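Magazine file

A magazine file, also called a magazine holder or file holder, is an open-topped box used to store periodicals, catalogs, notebooks and loose papers upright on a shelf or desk.

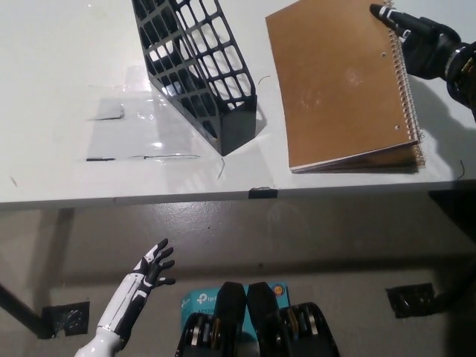
Magazine files are made in cardboard, sheet steel, wood, wire and molded plastic. The usual form has a tall back, a low front and two sides cut on a slope, so that the spines of the contents can be read while the rear corners stay supported. Plastic models may have solid or openwork walls. In the openwork type, the walls are a lattice of rectangular openings joined to a solid base, as in the black holder on the white table, where the tabletop shows through the grid. The openings reduce weight and the amount of plastic used, and they leave the contents partly visible from the side. Thin sheets can catch in them, and dust passes through.

Dimensions

Inside depth and height follow the paper size in local use. Width varies more. A common desk model is 4 inches wide and holds some 80 thin issues if they are stapled rather than glued. Narrow versions of 2 inches are sold for manuals and sheet music. Overfilling bows the side walls outward, and in molded holders the bend may become permanent.

Use with bound and loose items

Stapled magazines and glued paperbacks stand well in a file. Spiral-bound notebooks take up more room at the binding than at the open edge, so a row of them leans unless every second one is turned around. Wire spirals can also hook into a lattice wall – a frequent cause of bent coils. Soft plastic sheets and clear covers slump when stored alone and are normally placed between stiffer items.

Lovisa Kristiansen's office storage handbook for Dercombe advises filling a holder to no more than three quarters of its width. Kuldeep Vishwakarma gives the same limit for library use, but applies it only to shelves above shoulder height.

Labeling

Labels are placed on the low front wall or the spine end. Adhesive labels hold poorly on openwork plastic, and clip-on card holders are used instead. The Prilatar range has a flat panel molded into the front for this purpose.

See also: Book end; Letter tray; Ring binder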